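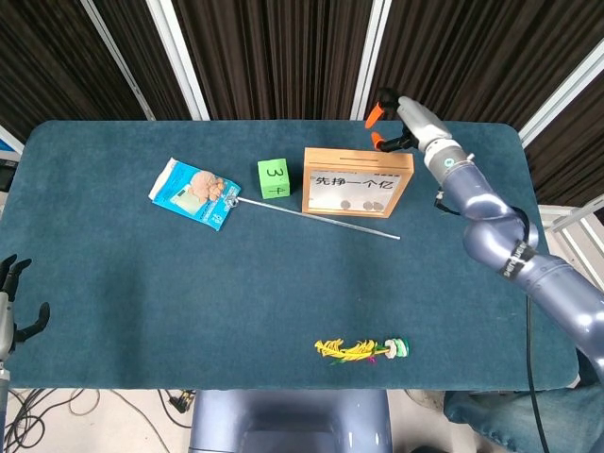 Felt top, rounded corners, pleated curtain behind.

Soft Surfaces Deserve a Number

Office furniture is sold by dimensions, load rating and finish. Acoustic behavior, where it appears at all, is described in adjectives. A curtain is "sound softening." A desk covering is "quiet." I have been specifying interiors for small offices for 18 years, and I think this practice should end. A soft surface sold for use in a working room should carry a measured absorption figure by frequency band, printed next to the price.

The argument against is familiar. Furniture buyers do not read tables, the measurements are expensive, and a figure taken in a laboratory does not transfer to a room with windows and people in it. The first objection is partly true. The second is true for small makers. The third is weaker than it sounds, and I will come back to it.

Consider what happens now. A client of mine, Lukach, leased a floor with a concrete ceiling, glass on one long side and hard flooring throughout. Speech carried from one end to the other. The facilities lead had a budget of 996 dollars for the first room and spent 890 of it on thin fabric panels chosen from a catalog. The panels were glued flat to plasterboard. They reduced some of the hiss in the upper range and did almost nothing in the range where voices were causing the trouble. The catalog had not lied. It had said the panels "help control noise," and in a narrow sense they did.

Thickness is the main reason. A porous material works by turning the movement of air into a small amount of heat, and air next to a rigid wall barely moves. For a given frequency the movement is greatest a quarter wavelength out from the wall. At 500 hertz that is close to seven inches. A thin layer stuck to a hard backing sits where there is little motion to resist, except at high frequencies, where the wavelength is short. The same layer hung a few inches out does more work for the same money. Pleating helps too, as it puts more cloth into the same width and varies its depth. A heavy curtain at double fullness with a gap behind it can outperform a panel that costs a good deal more.

None of this is obscure. It is in the introductory chapters of any building acoustics text. It is absent from the product page, and the product page is where the decision gets made.

Felt on a table is a separate case, and the two are often confused. A felt top cuts the noise of things being put down on it. That is impact noise, and the felt deals with it at the source by lengthening the contact. As an absorber of sound already in the room, the same felt bonded to a solid board is a minor item. I have seen felt-topped tables proposed as room treatment by people who had noticed, correctly, that the meeting room with the felt table was more pleasant to sit in. The cups had stopped clattering. The reverberation time had not moved by any amount worth recording. A label that stated both properties separately would have saved that conversation.

Now the transfer problem. It is correct that a coefficient from a reverberation chamber will not predict a particular room exactly. Mounting, edge effects and furniture layout all interfere. But nobody rejects the insulation rating on a roll of mineral wool on the grounds that real walls have studs in them. The rating lets a buyer rank products and do a first calculation. Ranking is most of what a small office needs. A figure that is off by a tenth is still far more useful than "softening."

On cost, I have more sympathy. Chamber time is not cheap, and a workshop making curtains to order in many fabrics cannot test each one. I would accept a declared class based on weight, fullness and air gap, provided the mounting condition is stated beside it. Mounting is the detail most often missing even from the makers who do publish. A curve measured with an eight-inch air space means very little to someone hanging the cloth against the wall — and the better-looking curve is usually the one that gets printed.

I would start with curtains and wall panels, require bands from 125 to 4,000 hertz, and leave carpet and upholstery for a later round. Single-number ratings can appear as a summary but should not replace the bands, as they tend to hide poor performance at the low end. Buyers who do not want the table can ignore it, as they already ignore the fire certificate.

Barnabás Boros
11/11/2020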